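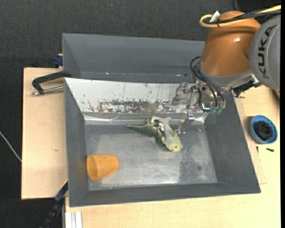

Photo: Farhad Shahbazi

Rust and flaking paint on one wall of a metal toy bin. Sand it, paint it, or give up?
Posted in Home Repair > Metal and Paint
Asked by Madhu Semwal, 4 August 2021

I have inherited a big open metal bin, the kind with sloping sides that narrow down to a flat floor. It came out of a workshop that was closing down, and before I could form an opinion about it the household had decided it was for toys. It has been for toys ever since January. At the moment it holds an orange plastic cup and a green reptile (dinosaur or crocodile, the owner changes her mind) in a permanent tangle with a gray shark. Everything else gets left on the stairs, where it can be stepped on.

My trouble is the back wall. The other three are a flat dark gray and have given me no grief at all. The back one is bright white and shiny, and it's chipped, with thin streaks down it that look like somebody painted in a hurry and went to lunch. Along the lower half there's a whole band where the paint is flaking and has gone brownish and rusty. It's reddest toward the left and turns grayer as you go right. Where that wall meets the floor there's a narrow shiny strip, all creased, and I can't tell if it's tape or foil or some kind of metal edging. I have picked at it with a fingernail and learned nothing.

The floor is bare metal with scuffs and scratches. There's also a darker blotchy area on the right side of it with a little round dark spot in the middle of the blotch, and I don't know if that's rust getting started or just a stain from its previous career.

What I'd like to know:

Can I sand down only the bad band and touch it up, or does the whole white wall have to come off?

Is the old paint something I should worry about with a four-year-old reaching in there every day?

Do I pull up the shiny strip or leave it alone?

My brother-in-law says to line the whole thing with carpet. He says this about most things.

I own a sanding block, a wire brush, half a can of something called Nolten Metal Primer that was in the garage when we moved in, and a reasonable amount of patience. I'd like to spend less than a new toy box would cost, or I'll never hear the end of it.

Zulkifli Krishnan
Member for 7 years

Take your second point first, and take the toys out tonight. You don't know how old that paint is or what's in it. Anything from a workshop could have been painted with whatever was on the shelf, and flaking paint in a bin that a small child leans into is the one part of your post I wouldn't be patient about. Buy a lead test kit at the hardware store and follow the sheet that comes with it. If it comes up positive, or if you get a result you can't read, don't sand, don't scrape, don't wire brush. Pay someone who is certified to deal with it or let the bin go. It's a bin.

Wash the cup and the animals with soap and water in the meantime. Separating the shark from the reptile is up to you.

If the test is clean, then:

Do the whole white wall. I know you want to hear that you can do just the band. You can, and it'll look fine for a month, and then the chips higher up will start to lift and you'll be back here. Paint that has let go in that many places isn't holding on very hard in the others.

Scrape off whatever is loose. Wire brush the rusty part until you see bright metal, then sand the full wall with 80 grit and go over it again with something finer. Wear a proper respirator and do it outdoors. Wipe it down with mineral spirits and let it dry. Prime the same day, before the bare steel starts rusting again out of spite. Two thin coats of enamel after that. Thin, or you get your own set of drips to go with the old ones.

Then leave it empty for 14 days minimum, 21 if your weather is damp. Dry to the touch is a long way from cured, and children's toys have a way of getting stuck to things.

The strip I would pull. If it's tape or foil, water may be sitting behind it, and that would go a long way toward explaining why the rust is down low on that wall. If it doesn't peel it could be part of the seam, in which case stop pulling.

Throw out the half can of primer. You have no idea how old it is either.

Negin Jafarzadeh
New member

just spray it!! I did my mailbox with the Zevodell stuff in the blue can, no sanding, and it looks great. Did it last weekend so will report back

Soudabeh Sadeghi
Member

I agree with most of what Zulkifli wrote, apart from the enamel, which I'll get to.

On the dark area on the floor: rub it with a white rag and a bit of mineral spirits. If the rag comes up brown or black and the patch gets lighter, it's old grease or dirt and you can clean it off. If nothing changes, feel it with a fingertip. Rough means rust or pitting. Smooth is probably a stain and you can live with it. For the round spot, put a flashlight under the bin with the room lights off and look from above. A pinhole will show itself right away. It may also just be a spot.

Don't paint the floor. Floors in these things get dragged on and banged on all day, and paint there will be chips by Thanksgiving. Clean it, dry it, put a cut piece of rubber mat on top. Your brother-in-law is nearly right, which must be annoying, but carpet holds moisture against the metal and you'd be growing a second rust band under it.

As for enamel, I had poor luck with brush-on over old steel and switched to a two-part coating on the garden cart. More money and it smells terrible, but it has held up. Whichever you pick, read the label for use around children, because some of them say no in very small print.

Also check the top rim all the way around with a gloved hand. Workshop bins were never made with four-year-olds in mind and a burr on the lip will find a forearm sooner or later. A file takes care of that in a few minutes, or push on some rubber edge trim.

Comment from Madhu Semwal

Toys are out and in a laundry basket, where they look much happier. Test kit is on order. I tried the rag on the dark patch and it came up black, so that's one mystery down. The shiny strip has been referred to a higher authority (my wife). Primer is going to the hazardous waste drop-off, along with four other cans the previous owners were kind enough to leave us.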